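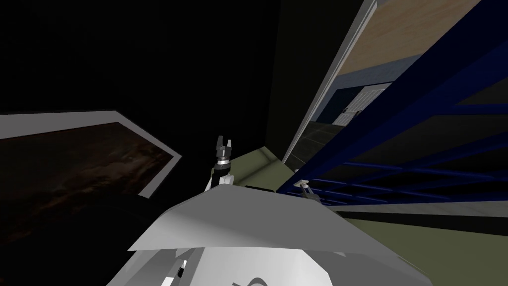 I've been living with Dutovar for a little more than a month now, mostly in the evenings after the kids are down, and I think I finally know how I feel about it. It's a planner for two-armed mobile robots, and it runs against whatever simulator you already have (I use the indoor rooms that came with Flarkidside).

The good part first. Planning both arms together is a joy! My old setup treated the second arm as an obstacle and would sulk half the night, while Dutovar came back with a usable path on 273 of 300 tries, same rooms, same start poses. Imke Kasten talked me into turning on the replay view too, and I'm so glad she did, since you can scrub through a run from the robot's own camera and watch the plan drawn over it.

Now the grumbles. The collision margins are set in a file that was 1469 lines long when I opened it, with hardly a comment anywhere, and I had to write to Kálmán Illés on the forum to find the one for the wrist. He answered the same day, bless him. Doorways are slow as well, and I crashed it 3 times by changing the base speed during a run.

I'm keeping it. Four stars from me, and I'll happily look again when the next version is out.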